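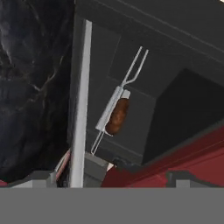
Vol. 2, No. 2 – Page 80

Home cooks wanted for the Clorkham community cookbook

The Clorkham Food History Group is looking for people who cook at home to take part in a recipe project starting in June. We are collecting everyday dishes made in Clorkham and Otonville, with a special interest in cookouts, church suppers and meals for harvest crews. The recipes do not have to be old, and you do not have to be a trained cook.

Each participant will give us two recipes and sit for one interview, either at home or in our office above the Haslinger Building post office. Interviews are recorded and take up to 80 minutes. We will ask where you learned the dish, who you make it for and what you change when money or time is short.

You should be 18 or older and have lived in either town for at least two years. Spanish and Turkish speakers are welcome – interviews can be held in both languages. Participants receive a grocery card and a printed copy of the book.

We also need one part-time recipe tester for the same project. The work is in the Feron Street kitchen, mostly in the mornings, and is paid by the hour. A current food handler card is required.

To apply for either, write to Hacer Karakaya at the Haslinger Building office with your name, phone number and a few lines on what you like to cook. Please say which one you are applying for.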